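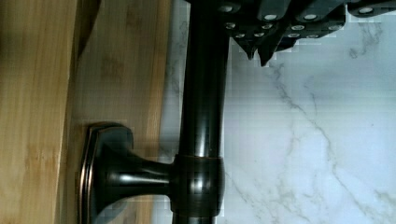 Handles and cutting boards at the Gavwood open day

Mar 5, 2023, by the Saturday Shed page

I have driven past the Gavwood showroom for years and finally went in for their open day, and I could have stayed until closing! They let you touch everything, which is how I lost half an hour to cabinet pulls. My favorite was a dark, oil-rubbed bronze bar with a glossy finish and coppery edges on the bracket where it holds the bar off the wood. I want it on every door I own.

The kitchen counter was just as good: white marble with soft gray veins, a big honey-colored bamboo cutting board with a juice groove, a paler board with a raised rim, and a long dark pull lying right across the two. 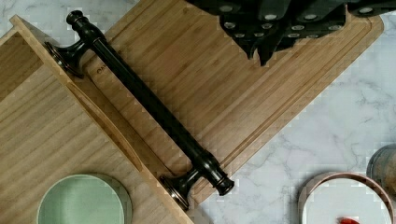
I asked about drilling for a long pull (my last try ended up crooked) and got a proper answer, with a paper template to take home. The catalog lists 281 pulls, so choosing may take me until August. Parking is free, but go early.

Sign up for our newsletter. This site uses cookies.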